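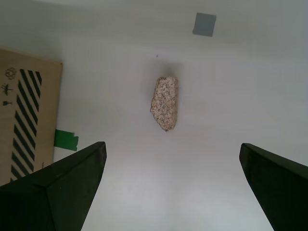 La ficha de embalaje debería decir qué va debajo y qué va encima, porque en la nuestra el granito llegó con una esquina de la madera clavada en la espuma, escriben desde Plirthorpe a propósito del muestrario Grivance. La observación es correcta. La ficha en vigor solo enumera las piezas y remite a la hoja general de Plernard, pensada para probetas de tamaño regular. Se corrige en los puntos siguientes, aplicables desde marzo.

El muestrario de préstamo consta de 30 cajas de cartón corrugado. En cada una viajan, entre otras piezas, un bloque de madera y una muestra de granito sin tallar. El bloque admite carga en la cara ancha; el canto de la roca, en cambio, marca cualquier madera blanda si se desplaza durante el transporte. Para piezas de granito de más de 300 gramos se intercala una lámina de espuma de 9 mm entre roca y madera, y se rellena el hueco hasta la pared de la caja. Por debajo de ese peso basta con papel kraft arrugado.

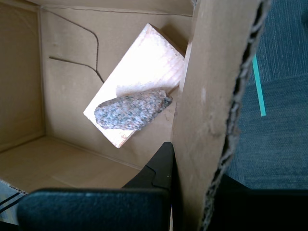
Granito moteado sobre un bloque de madera clara, dentro de la caja de cartón abierta.

El orden de carga es el siguiente: primero el bloque, plano contra el fondo; después la espuma; por último la roca, con el lado más ancho hacia el centro. Las solapas se cierran sin presionar — si hay que empujar, sobra relleno o el bloque ha quedado inclinado. La ficha se coloca fuera de la bolsa de las muestras, pegada a la cara interior de la solapa larga.

En la devolución se revisan también las superficies. El pino del muestrario se entrega sin barniz ni lijado fino, de modo que las vetas, los orificios pequeños y las muescas de arista no se anotan como daño si ya figuran en el registro de salida. Sí se anotan las grietas que atraviesan una cara y las manchas de adhesivo. El granito solo se cepilla en seco.
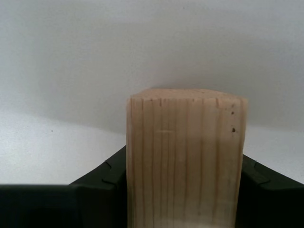

Bloque de pino sin acabado: veta vertical y dos orificios oscuros cerca del borde derecho.

La ficha revisada lleva la referencia Giáp 164 y sustituye a la anterior en todos los envíos. Las cajas que ya están en préstamo se actualizarán a su regreso.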